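Werkstattbuch Textilpflege, Cikwood
Februar, Eintrag von Vasco, angefangen 9:40 Uhr

Thema heute: der flauschige Strickpullover mit dem Hahnentrittmuster. Lena hat mich gefragt, ob wir für dicke Stricksachen eine eigene Faltanweisung brauchen, oder ob die normale Anweisung für Pullover genügt. Meine Meinung nach heute: eine eigene. Ich schreibe auf, was ich mir dazu notiert habe, damit Leszek es beim nächsten Mal nicht neu suchen muss.

1. Ausbreiten

Wir arbeiten auf dem Bett und nicht auf dem Tisch. Der Tisch ist nur 60 cm tief, da hängt bei so einem Stück immer ein Ärmel herunter und zieht den Rest mit. Das Laken soll einfarbig und hell sein, dann erkennt man die Kanten besser. Andere Kleidung bleibt auf der Seite auf der rosa Decke liegen, bis sie an der Reihe ist.

Beim Ausbreiten zuerst den Halsausschnitt suchen und vom Körper weg legen. Danach den weißen Flauschstreifen gerade ziehen. Der Streifen ist für mich die beste Linie zur Orientierung, besser als das Karo. Das Karo ist nämlich nicht überall gleich groß, unten vorne sind es große Felder in Hellbraun und Weiß, weiter oben sieht es kleiner und enger aus. Wenn man nach dem Karo ausrichtet, wird es schief. Das ist mir früher zweimal passiert.

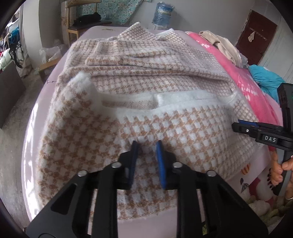
2. Falten

Gewicht auf der Küchenwaage: 340 g. Für einen Pullover ist das nicht besonders schwer, aber er ist sehr dick, und jede Lage steht wieder ein bisschen auf. Regel deshalb: nicht mehr als 4 Lagen übereinander. Ailsa macht bei ihren Strickjacken fünf, bei glatter Wolle geht das gut, bei Flausch würde ich es nicht machen.

Die Reihenfolge, wie ich sie jetzt für richtig halte:

Obere Partie glatt streichen, immer vom Hals nach unten und niemals quer.
Querfalte mit der ganzen Breite legen, die Kante soll gerade sein. Wenn eine Seite knittert, lieber nochmal öffnen.
Untere Partie am flauschigen Rand fassen, nicht im karierten Feld. Der Rand verträgt mehr, und man spürt ihn besser.
Zum Schluss den Kragenbereich ordnen. Bei uns stellen sich dort gern zwei Spitzen auf, und zwischen ihnen entsteht eine Vertiefung in V-Form. Flach drücken hilft nur kurz. Man muss die Lage davor nochmal lockern.

Nicht zu stark ziehen! Der Flausch gibt nach und man denkt, der Stoff ist schon glatt, aber unten drunter liegt noch eine Falte. Mit der flachen Hand prüfen.
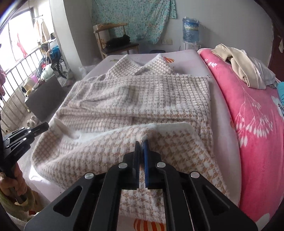 Querfalte unter dem Kragen: rechts fast gerade, links noch zerknittert.

Zur linken Seite: Ich vermute, dass dort eine Lage doppelt übereinander geschoben wird, wenn man rechts zu früh beginnt. Vorschlag: immer von der Mitte nach außen, beide Seiten gleichzeitig. Leszek meint, man soll einfach links anfangen. Beides probieren und hier eintragen.

3. Offene Punkte

Die Manschetten sind auch flauschig und rollen sich am Rand hoch. Nach innen legen oder oben lassen? Gwendolyn fragen, sie hat bei Trevaskis viel mit Strick gearbeitet.

Bügeln mit Dampf: habe ich nicht probiert, und ohne Pflegeetikett möchte ich das auch nicht.

Kiste Nr. 1024 ist für die dicken Sachen reserviert. Bitte keine Hosen mehr hineinlegen. Das Seidenpapier geht zu Ende, Lena bestellt bei Ellerby.

Nachtrag 14:15 Uhr: Mit Lena gesprochen. Die eigene Anweisung für dicke Stricksachen kommt, ich schreibe den Entwurf und Ailsa liest ihn wegen meinem Deutsch.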